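Sovholm Entrance Examination Practice Set

Item no. 1023
Publisher: Flirner
Format: boxed paper set, 30 practice papers with answer keys

The Sovholm Practice Set is intended for applicants to undergraduate programs that admit students by written entrance examination. It may be ordered by schools, libraries and individual applicants.
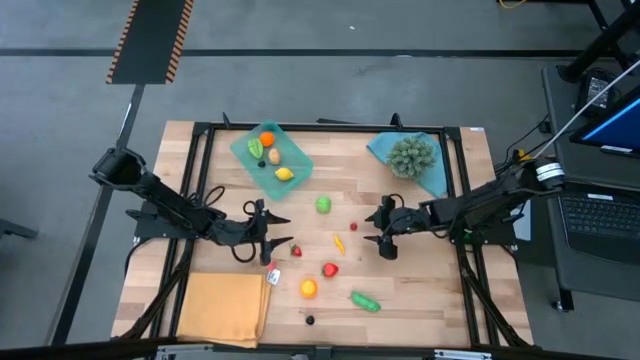
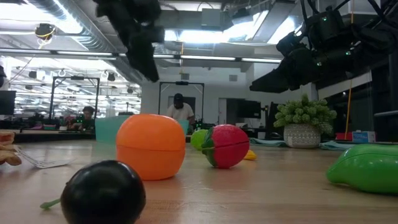

Toy fruits and vegetables on a wooden tabletop.

Contents
The set contains 1000 multiple-choice questions in verbal reasoning, numerical reasoning and reading comprehension. Each paper is printed separately and may be handed out without opening the others. Answer sheets are supplied in pads and may be photocopied for use within the purchasing institution.

Timing
Papers are designed to be completed in one sitting. Instructions for supervisors are printed inside the lid of the box.

Related items
Item no. 701, Meijer Answer Sheet Pad (refill)
Trolley storage unit, holds up to six boxed sets

Ordering
Institutional orders must include a purchase order number. Orders received by noon on Monday are shipped the same week. Sets may be returned unopened in their original packaging. Opened sets cannot be accepted for return unless pages are missing or misprinted.

The next printing is scheduled for February. Item numbers will remain the same.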